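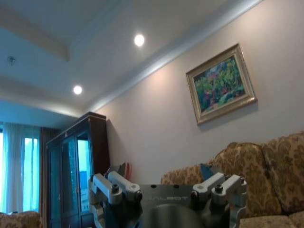
Wrist camera exposure keeps hunting and my pose estimates jump

Posted in Perception, 27 November 2024

I run a tag-free visual odometry node off the wrist camera. Whenever the arm tilts up and ceiling lights or a window come into view, auto exposure drops, the sofa side of the room goes dark and the feature count falls from 1000 to 32. The pose jumps, then the planner rejects the next waypoint. Kinematics look fine in the logs. Is this a tracker setting or a camera setting?

Kikance

Camera setting first. Turn off auto exposure and fix it at a value where walls and furniture still have texture. The downlights will clip - let them. Then mask the gripper. The fingers move with the camera, so corners on the bolts and links look stationary to the tracker and pull the estimate toward zero motion. A static mask works if the fingers stay open. If they open and close, render the mask from the joint states.

I would also drop features on cabinet glass. Reflections don't move like the surface they sit on, and RANSAC won't catch all of them.

Vasiliauskas

Had the same thing, fixed exposure solved it for me. Didn't bother with a mask.

Ermont

Check your timestamps too. Mine were stamped on arrival and the lag changed with exposure time. Looked exactly like a tracking jump.

Remavent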